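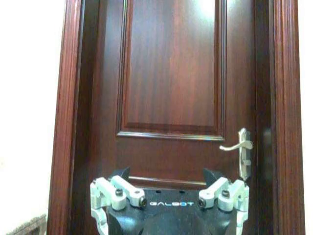 Fig. 1. Varnished wood door, closed, with raised panel and lever handle.

Joinery 1, Unit 9: Paneled doors
Instructor: Jytte Stougaard

Terms for this unit
Jamb – the upright on each side of the opening. The left one in Fig. 1 is molded, with ridges and grooves running its full height.
Raised panel – a panel set inside a recessed molded border.
Rail – the horizontal member between panels.

Finish
Gloss varnish shows the grain well but throws glare. The upper part of the door in Fig. 1 looks almost whitish-gray for this reason. Judge color from the side, with the lamp off.

Shop work
Sand the Badwood test board along the grain and apply two thin coats. Leave 10 hours between coats. Bring the board to the October review with your name on the back.

Reading: Bisgaard, page 70.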